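Section 4 – Setting up the sorting bench

Ristalia Robotics Club, team set-up guide. Updated March 17, 2020

Read this before your first session on the bench. Old hands too – the order changed after September and half of you are still doing it the old way.

What the task is: the arms sort small electronics between a centre tray and the bins. Same layout we use for the Zevivau student round. If the layout is off, your runs don't count toward the team total, so get it right first.

4.1 Before you power up

1. Check the e-stop is out of the cable tangle and somebody can reach it from both sides of the table. Press it once, release it, then log in.

2. Clear the table. Phones, drink bottles, screwdrivers, all of it off.

3. Bins on the sides, tray in the centre. Open side up (yes, it's happened). Tray squared by eye is fine, you don't need a ruler.

4. White paper in the tray. One sheet, flat, no folds and no pencil marks. Paper cuts down the glare off the metal, which was messing with the vision at the last meet. Change it when it gets grubby.

Note: Don't trim the sheet to fit. A bit of bare metal round the edge is OK.

5. Load the parts per the run card. Boards go in component side up. Cables get loosely folded so no connector is hanging over a rim.

CAUTION: Hold boards by the edge. Don't pick one up by a capacitor or by the terminal block. We've lost two that way this season and they're not cheap to replace.

4.2 Homing the arms

1. Start Obi (the control program) on the bench laptop. Wait for both arms to show green. If one stays amber for more than 45 seconds, close it and start again. Don't keep clicking.

2. Set speed to 12 percent. It comes up at 100 by default and we can't seem to make that setting stick.

3. Hands off the table. Say "homing" out loud, then hit Home.

4. Jog each arm over its own bins, fingers open. Stop well above the rims.

CAUTION: The side tabs on the bins stick out further than you think. Come down from above, never in from the side.

4.3 Checking the wrist view

1. Bring one arm over to the tray with a board down on the paper. Open the wrist camera window. You want the board in focus between or just past the open fingers, with enough tray rim showing to judge your height.
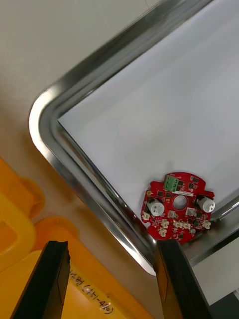 2. If the picture is washed out, drop the exposure one step. Not the room lights – the other bench uses those too.

3. Close the fingers slowly on nothing and open them again. They should move together. If one lags, stop and check the Grilex mounts for a lose screw.

4. Still lagging? Write it on the fault sheet and switch benches. Don't take the gripper apart during a session.

4.4 Practice runs

1. Reset the parts by hand with the arms parked.

2. One driver, one spotter. Spotter keeps a hand near the e-stop and doesn't coach. Swap after every five runs.

3. Press Record, wait for the beep, go. A dropped part ends the run. Save it anyway, we keep the bad ones. The team log is at 1,634 runs and the misses are in there as well.

4. For boards, line the fingers up on the outer edge and go gently. For harnesses, grab the wires near the middle of the bundle, clear of the connectors. Lift straight up, then across.

5. Let go low. If the part bounces you were too high.

Note: Cables are the hard ones. New drivers do boards only for the first session, then ask to move up.

4.5 Bench state between runs

Parts back in their bins, one kind per bin, tray left with clean paper and nothing on it. Arms clear of the tray, fingers empty. Check all of that against the overhead view before you press Record again, it takes ten seconds and saves deleting a run later.

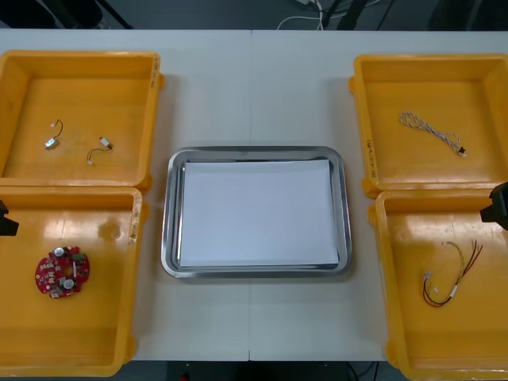
Nneka Adeleke: Can we add that the two small wired parts share a bin? I had a new driver split them up on Saturday and we had to redo the whole set. Also the run card says "left rear" and people read it from the wrong side of the table.

Added, see below.

1. The two small wired parts go together in the left rear bin. Rear means the side away from the laptop.

2. Keep them apart from each other so the wires don't hook. The arm will pull up both if they're touching.

3. At the end of the session park both arms, close Obi, then power off at the wall. In that order or the log file doesnt save.

4. Boards back in their anti-static bags before they go in the cupboard. Sign the sheet on the door.

Section 5 covers scoring.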